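Keeping old family papers at home: what is worth doing and what isn't

Monday, July 22, 2024

I have been sorting the Kruger and Hendricks papers for long enough to distrust most of the advice sold to people who do their own family history. A lot of it comes from people with boxes to sell. These are the tips I still follow, and a few I have dropped.

Skip the attic and the basement
Old advice, and I have no quarrel with it. A closet shelf on an inside wall beats both. My cousin Jacobus Kruger kept 18 years of letters from Zastorwood over his garage, and by February the bottom bundle had gone to felt.

White gloves
I don't wear them for paper. Clean, dry hands give you a better feel for a brittle fold, and cotton catches on torn edges. Gloves make sense for photo prints and negatives. Otherwise wash, dry, and leave the hand cream until later.

"Archival" on the label
The word means very little by itself. Look for acid-free and lignin-free, and for photo sleeves look for plain polyester or polypropylene. If the seller can't tell you what the sleeve is made of, buy somewhere else. I once paid for 200 "museum grade" sleeves that smelled like a shower curtain. They went in the trash.

Take out the metal
Rusty paper clips and staples, yes. Slide a slip of stiff plastic under the clip first and ease it up. Straight pins come out the way they went in. Don't use a staple remover on anything you care about.

Tape
Never. That includes the kind advertised for documents. Put the two halves of a torn certificate in one folder and leave them be.

Copying census pages
Copy what the page says, even when it is plainly wrong. The household I follow in Jimville has a son who gets three years younger between one count and the next. I wrote down both ages and put my doubts in a separate note. Online indexes are worse - the Shezi family turned up as "Sherry" on one site and as nothing at all on another. Look at the page itself before you believe an index.

Numbering
Pencil, on the back, in a corner, lightly. Use one plain run of numbers. I am at 1111 and have never wished for a cleverer system. Vusumuzi Hendricks talked me into color codes once, and I spent a week undoing 161 stickers. 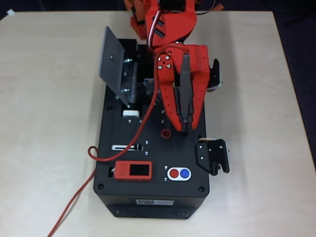
Scanning
300 dpi is fine for typed pages. Go to 600 for small photos. Anything higher mostly fills up your drive, whatever the scanner box says. Keep one copy at home and one somewhere else. Mine is with my sister in Fuldale, who has been told not to tidy it.

Musty smell
Stand the papers in an open box inside a larger closed one, with a dish of baking soda that can't tip onto them. Give it a couple of weeks. It helps a little. Dryer sheets just add a second smell, and I would keep them away from paper altogether.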